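Hester – carton blanks, wrist camera set

README, last touched June 11, 2018. Written fast between runs, fix it if it's wrong.

What this is

Recordings of the arms picking up flat die-cut box blanks and trying to do something useful with them. Picking, turning, first fold. No glueing, no filling. The work comes from the packing side at Natine, Cliltstead, where all of it is done by hand at present.

1,057 episodes in total. 376 of those are first-fold episodes, rest are pick and turn. Split file is in the splits folder. Please don't reshuffle, Chie has results against the current one.

Layout

episodes – one folder per run, video plus joint log
labels – outcome, who was driving, free text note
splits – train and held out
notes – what the packers told us, typed up by Carys

Labels

Outcome is one of: done, dropped, bent, stopped. "Bent" means the blank couldn't be sold as a box afterwards. Mateja and I disagreed on a fair few of these so there is a second column with her call. Use hers if you only want one. She packed for years, I didn't.

"Stopped" is anyone hitting stop for any reason, including lunch. Read the note before you treat it as a failure.

Known problems

Board colour and cloth colour hardly vary. Don't expect it to travel to white board.
Light comes off the floor quite hard in some runs.
Background is busy. People, other robots, posters on the wall. We left it in. Crop if you need to.
Fingers are in view more or less all the time and they cover the bottom of the board, so the grip itself is often hard to judge from the video alone. Use the joint log.
Clock on the labels is an hour out for the November runs. Will fix. Have said that before.

What it changes for people

Declan wanted this section dropped and then wanted it longer, so it stays.

The job at the bench is really two jobs. One is making up boxes, the other is deciding what goes in and whether it's fit to send. Most packers we spoke to would hand over the first gladly – wrists, mostly, and paper cuts. But making up is also where new starters learn, and it's the bit you can do while talking to the next bench. Take it away and the day gets quieter and a bit more lonely. Carys has that from several people, in different words.

The other thing is pace. A good packer on a rush order makes up 700 boxes in a shift and then takes it easy next day. A machine that goes at one speed sets the speed for everybody after it. Mahmoud (the scheduling tool) currently assumes the fixed speed. It shouldn't, and Kazuhiro has agreed in writing that the packers set the rate at their own bench during the trial. Four benches only.

Nobody's hours are to be cut on the strength of this set. It's not good enough for that and it wasn't collected for that. If you find a slide saying otherwise, send it to Kazuhiro.

No faces should be used for anything. People in the background agreed to be in the room, not to be studied. No timing of workers from these videos either, thats a condition of use.

Asking for changes

Label fixes to Mateja. Anything in the notes folder to Carys, who will check with the person quoted before chnaging it. Missing joint logs to me.

Next batch

Same blanks with the round hole and the curved tabs. They're the ones packers complain about most, the tabs catch on everything.

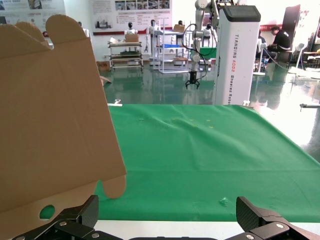 After that, plain square blanks, then whatever the packers put top of the list. Chie is keeping the list by the kettle so people can add to it without a login.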